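Elville Robotics Club — build log and help tickets
Ticket 641: Arm pulls the tray crooked, then stops with a fault
Project: Skarnico (kitchen helper challenge)
Opened: January 2023
Status: Solved, one small item still open

What we're trying to do

Our team is working on the drawer task for the Skarnico challenge. The arm has to reach over the counter, catch the front of a wooden tray, pull it open and leave the plate of play food on the unit where it was. We love this task! It looks dead easy until you try it, and we've learned more from one drawer than from a whole term of stacking blocks.

What goes wrong

The gripper gets to the tray fine. The pull starts, the tray twists a little to one side, and the arm stops with a force fault. We got this on most runs with the Halonen pull script and on every run with our own version.
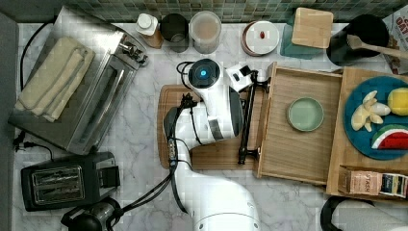

Gripper at the front edge of the tray, green dish inside, fruit plate in the tray beside it.

What we tried first

Raised the force limit. Bad idea — the tray still jammed, and the whole unit crept along the counter before the arm gave up. We put the limit back where it was.

Cleaned the runners and rubbed candle wax on them. A nice improvement by hand, no change at all with the arm.

Slowed the pull right down. The fault came later in the pull but it still came. This turned out to be the best clue we had, as you could finally watch the twist build up.

Reply from the Flirnosus help desk

Great write-up, thanks for including the slow run! A wide drawer on plain wooden runners will bind if you pull it off centre, even by a small amount. Could you check three things for us: where the fingers touch, the angle of the wrist through the pull, and whether your counter height in the settings matches the real one? Please send the log from a slow run as well.

Our checks

Contact point: we were 15 mm off centre. We'd set the target by eye from the wrist camera view and never measured it. Oops.

Wrist angle: it drifted during the pull. The script was heading for an end point and letting the wrist do what it liked on the way, so the fingers were dragging the tray sideways.

Counter height: correct. We measured it at both ends of the cutting board to be sure.

The fix

1. Measure the middle of the drawer front with a ruler, mark it with a pencil dot and set the target to the dot.
2. Lock the wrist angle for the whole pull. In our script it's one line, right after the approach move.
3. Pull a short way, let go, grip again, then finish. The second grip takes out any twist left over from the first.
4. Check the drawer part way, with the plate still on top, before you allow the full pull. 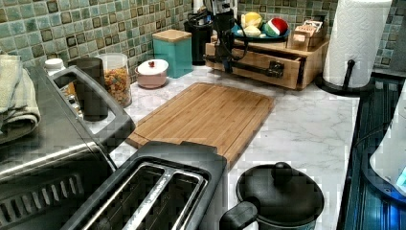

Results

We ran the new version 225 times over the club's next few sessions and had 3 faults, all of them in a batch where somebody had bumped the unit and we hadn't reset the target. The plate stayed put every time. There was a fair bit of cheering at the first clean run, and a fair bit more when it did the same thing again straight after.

Still open

The target is typed in by hand, so if the unit moves, we have to measure again. We'd like to find the drawer front with the wrist camera and work out the middle from that. Has another team got this going on a light wood drawer? Ours picks up the front edge nicely in some light and loses it in others. We've got until the March meet to sort it out and we'd be really happy to swap code.

Reply from the Flirnosus help desk

Lovely result! Marking the force fault as solved and leaving the ticket open for the camera question. Try a strip of dark tape along the top of the drawer front and send us a few saved views with and without it.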